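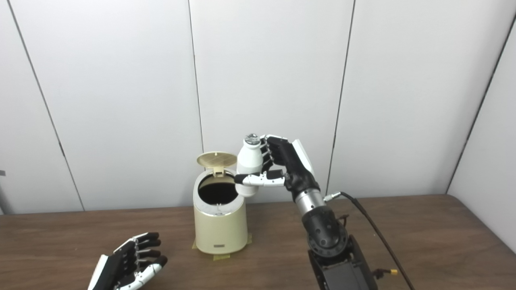
About the Killow Robotics Club

The Killow Robotics Club is a student club that programs two-armed robots to do small household jobs. We started with 4 members and one borrowed bench. There are 13 of us now, from first-year students up to seniors, and we meet after classes until 7 p.m. during the school year.

Our adviser is Willy Lambrechts, who teaches controls and machine shop. He signs off on wiring and orders parts. Everything else is decided by the members.

What we work on

Our main project is called Wendow. The task list is made of ordinary table jobs: clearing up, sorting, putting a bottle in a trash can, closing a lid. Each job is run 100 times before we call it finished, and every run is logged, including the bad ones. A drop outside the can counts as a miss even if the grip was good.

Hands with separate fingers take longer to set up than a simple two-jaw gripper. We use them anyway, as finger control is what most members join to learn. New members begin with hand calibration and cable checks, then move on to recording and replaying motions. After that they pick a job from the list and keep it until it is done.

The second project, Zuccaro, is a logging tool written by members. It stores joint positions and notes for each run, and it still needs a better search page.

Competition

We enter the Edanora student challenge, held in January. Teams get two hours to set up and are scored on finished jobs. Last time we lost most of our points on lids – the bottles went fine – so lids are at the top of the list this year.

Joining

No experience is needed. Students who have taken a programming class can start on Zuccaro right away. Everyone does the shop safety session first. There are no dues, but please bring your own laptop if you have one.

Related

Wendow task list and run logs
Edanora challenge: our notes on scoring
Shop safety session: what to wear
Zuccaro: open issues

Contact the club | © Killow Robotics Club | Back to top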